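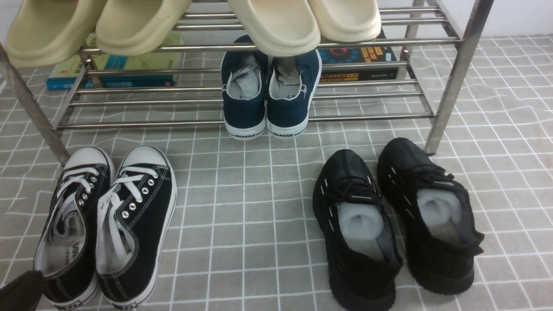
Shoe rack in a tiled hall -- canvas shoes slipping through the bars and smelling

Posted by Shewit Gebremichael, 14 Jul 2022

We have a metal shoe rack in the hall, the sort made of round tubes with two shelves. It was sold under the name Vonness and I bought it when we moved in last November. It stands on small grey tiles with white grout. I have two things I would like help with.

First, the heels of the canvas shoes drop down between the bars on the lower shelf, especially the smaller pairs. They end up crooked and the backs are getting a crease. The thick foam slides are fine because they are wide enough to sit across several bars.

Second, the canvas shoes smell. My son wears his without socks in summer and the insoles have gone speckled with dark marks.

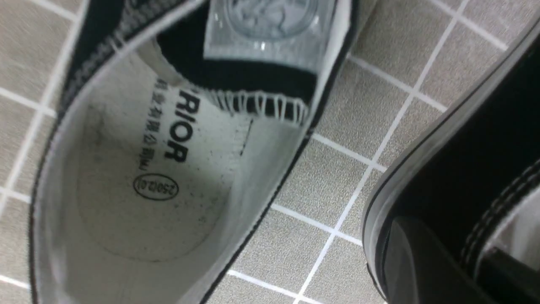

I have tried bicarbonate of soda overnight and it helped for a day or so. I don't want to put the whole shoe in the washing machine if I can help it, as the last pair came out with the glue gone along one side. The insoles don't lift out easily and I am not sure if they are meant to.

I also have a couple of books living under the rack for want of anywhere else, so anything that drips is a problem. There is no room for a cupboard. The hall is narrow and the front door opens inwards.

Satish Lobo

For the bars, get a ribbed plastic shelf liner, the kind sold for wire kitchen shelves. Measure the shelf between the two end legs and cut it about a centimetre short so it doesn't ride up. I used one called Giltent. It came on a roll and did both shelves with some left over. It is stiff enough to hold a heel up and you can wipe it. Don't use the soft rubbery mesh, it sags between the tubes within a week.

If you don't want to buy anything, put the shoes the other way round, toes to the wall, and push them forward until the heel rests on the front bar. It works for adult sizes but less well for children's.

For the insoles, try lifting the heel end with a blunt butter knife. If it comes up with light pulling, it is only spot glued and you can take it out. Wash it by hand in lukewarm water with washing-up liquid and a nailbrush, then dry it flat away from the radiator. If it doesn't want to come, leave it. Use the same brush, nearly dry, with a little foam on it, and blot with a towel as you go. Go gently over any printing, it rubs off. The specks may not come out completely. Mine faded but you can still see them.

Let them dry for 2 days before anyone wears them. One day is not enough, even in warm weather -- the toe end stays damp long after the heel feels dry. Loosen the laces and pull the tongue right out so the air can get down there.

And move the books. Grit comes off the soles through the bars whatever you do, and it gets into the pages.

Hailu

Just buy new insoles. They cost next to nothing and you cut them to fit.

Neveo

I agree about the liner but would not dry shoes on the rack at all. Stand them on the floor on a sheet of newspaper, a little way from the wall, and change the paper once it feels damp. White rubber edges should be wiped before they go down, or the dirt runs off on to the grout and you have that to scrub as well. An old toothbrush with a bit of cream cleaner does the rubber. Wipe along it and keep off the canvas.

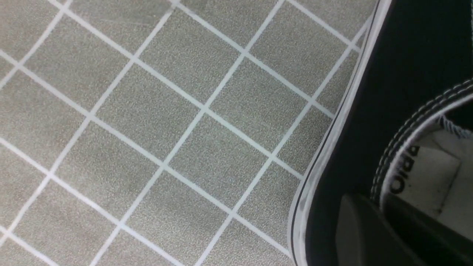
Shewit Gebremichael wrote back that the butter knife had worked on one pair and the other was glued solid, so that one was getting the nearly dry brush. She had ordered the liner and moved the books to the bedroom. She also asked if newspaper ink would mark the grout.

It can if the paper gets soaked. Put an old tea towel underneath, or use plain brown paper.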